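Mondeck Hall, Unit 2: workshop and benches
Checked in April by Catrin Probert

Fire door, corridor side. Closes fully, catches on the latch. OK.

Fire door, yard side. Slow to close in the last few inches. Adjust closer. Still open from last time.

Extinguishers (2). Both in place, pins in, gauges in the green. Bracket on the water one is loose in the plaster.

Escape route. Clear at 9.15 am. Chair stack by the kitchen hatch to stay behind the painted line.

Emergency lighting. Stayed on for the full test. Fitting over the stairs has a cracked cover. Teretti part ordered.

Shelving, back wall. Plate gives 144 kg per bay. Middle bay has paint tins on the top shelf, move to the floor cupboard.

Sockets and leads. One extension lead with a nicked sheath, taken out of use and labelled. No adaptors plugged into adaptors.

First aid box. Short of medium dressings and eye wash. Burn gel in date.

Benches and tabletops. No wobble, no splinters on the edges I ran a cloth along. Boards to lie flat and not overhang the table.

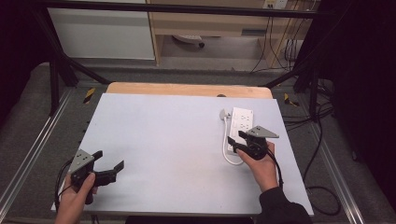 Noel Dimaculangan asks whether the yard door can go to the top of the list, as the evening class uses it as their main way out. Agreed, moved up. Wirnis to quote for a new closer.

Floor. Mat at the entrance curling at one corner. Tape for now, replace before autumn.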